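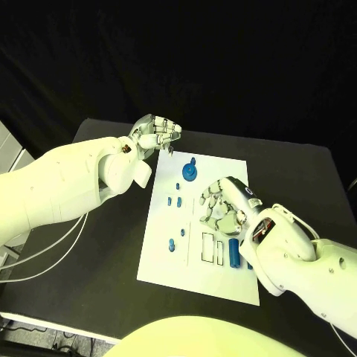 Stuck malolactic fermentation in a small red lot, pH 3.31

Posted in: Home Winemaking > Fermentation problems

Remedios Pastor

I have 23 gallons of Zinfandel in two glass demijohns and a few one-gallon jugs. Primary finished dry in nine days. I pressed, let the gross lees settle for two days, racked, and pitched a freeze-dried malolactic culture directly, without rehydrating. The packet said direct addition was fine.

That was seven weeks ago. Paper chromatography still shows a clear malic spot, with a faint lactic spot under it. The malic spot has not changed between the last two tests.

Numbers at pitch:
pH 3.31
Total SO2 47 ppm (I added at the crusher, probably too much)
Alcohol 14.6% by calculation
Cellar 58 F

I have not added any SO2 since the crusher. Topped up, airlocks on, no off smells. Do I repitch, warm it up, or leave it until April and see whether it starts on its own?

fermwright_oh

You have four things working against the bacteria and they add up. Any one of them would be tolerable.

Temperature is the easiest. At 58 F most commercial strains barely move. Bring the wine to 68 to 70 F and hold it there. A brew belt with a cheap controller works; I use a Hilteck unit with the probe taped to the glass under a piece of foam. Set the differential to 2 degrees or it will cycle constantly. Do not tape the probe next to the belt.

Total SO2 is high for a culture pitched at that pH. Free SO2 is most likely near zero by now, but the bound fraction still inhibits. You can't remove it in practical terms. You can choose a strain rated for it.

At 14.6% alcohol a direct-pitch culture gets a hard landing. For the second attempt, build a starter. Rehydrate in chlorine-free water with a bacterial nutrient, then add an equal volume of your wine and hold at 70 F. When chromatography on the starter shows malic going down, add more wine in steps, then pitch the whole thing.

Stir the fine lees gently once a week. Keep the headspace small and do not splash.

Don't use ordinary yeast nutrient with DAP. The bacteria can't use the ammonium.

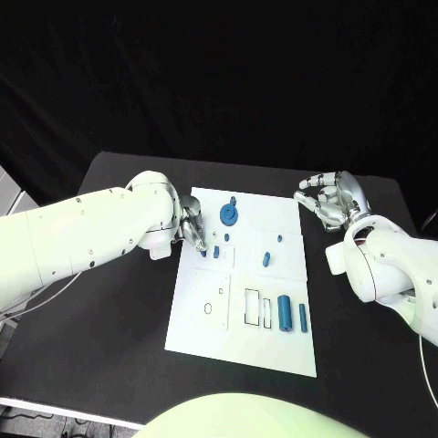
Can the pH be raised to help it along?

It can, with potassium bicarbonate, but run a bench trial first and aim for 3.40 at most. Warm the wine before you do this, since temperature alone may be enough.

Retest two weeks after the new pitch. When the malic spot is gone, confirm with an enzymatic strip or a lab test before adding SO2, because paper misses low residuals. I've had a clean paper at a level that later put gas in the bottle.

jug_and_carboy

mine sat all winter one year and went off by itself when the garage got warm. I would wait. but I only make a few jugs and we drink it fast

fermwright_oh's way is probably better if you want to bottle on a schedule

Remedios Pastor

Thanks. Belt is on, both demijohns are at 69 F. I've ordered a strain rated to 15.5% and will build it up as described. The one-gallon jugs are going on a seedling mat with a towel over them.

I ran the bench trial on 140 mL samples. The lowest bicarbonate rate got me to 3.38 and I couldn't taste it, so I'm holding that in reserve and leaving the main lot alone for now.

Chromatography solvent was also two seasons old, so I've replaced that and will rerun both papers before pitching.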